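Visit report: Clevance bottling and labelling open afternoon, June

The Clevance site opens its packaging hall to outside visitors twice a year. Places are allocated by application, and the afternoon session began at 13.30 with sign-in, hairnets and a short safety talk. Rings and watches went into a numbered locker. Mine was locker 39, at the far end and slightly too small for a coat.

The tour follows the order of the line. Preforms come in by the crate and are reheated and blown into bottles in a closed cabinet made by Zornetti. There is little to see through the cabinet window beyond a steady flicker of clear plastic. The guide passed round a preform, which resembles a thick test tube with the screw thread already moulded on it. The thread does not change during blowing. All the stretching takes place below the neck, and the wall is thinnest across the shoulder, where a bottle is most easily dented by a careless hand.

Filling was not running. Cleaning had overrun from the morning, and we were shown the filler with its guards open. This was more useful than seeing it at speed, as the valve seats could be inspected at arm's length. The board beside it gave 223 bottles a minute as the set rate for the small format. No figure was posted for the large one.

Capping took up the longest stop. A cap is applied to a set torque and a sample is pulled from the line at intervals and opened on a bench tester. The tamper ring should stay behind on the neck when the cap is turned. Rings that lift with the cap are a reject, as are rings already split before opening. We were allowed to try the tester. My two readings differed by more than I would have liked, which the guide put down to my grip.

Labels are supplied by Flaltier on reels and checked in a side room under Imrie lamps. I had not expected the amount of attention given to colour. Strong orange is troublesome when it fades into a pale ground, as the step between the two tends to band. Fine borders are the second difficulty: a thin gold line will show a small error in registration that a solid block of colour would hide. Reel 469 was on the bench with a strip marked for return.

The last stop was a collection of drinks bottles from various markets, kept for comparing closures and label layouts. The Master Kong jasmine tea bottle covers most of the points raised during the afternoon, with a ribbed white cap, a separate ring beneath it, a clear shoulder and a scalloped gold border running over the orange. 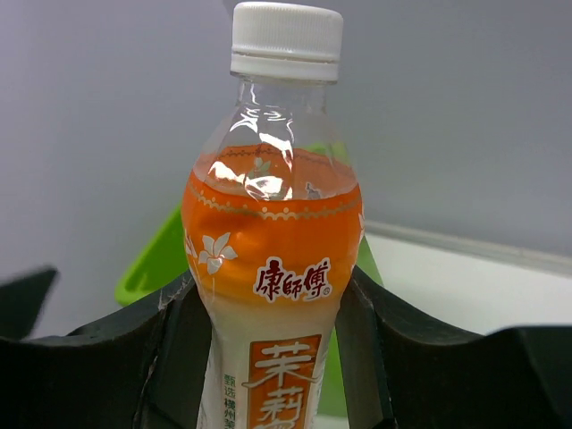
Clear shoulders are all very well, Imrie replied when a draft of these notes went round, but the section on label checking should have mentioned glare. Curved plastic throws the light back in streaks, and an inspector who does not turn the bottle will miss a crease. The point is accepted. The side room has a turntable for this purpose and I omitted it.

Tea was served in the canteen at 16.00. Parking is limited, and visitors coming by bus should allow ten minutes for the walk from the main gate. Applications for the next session go through the Clevance reception desk.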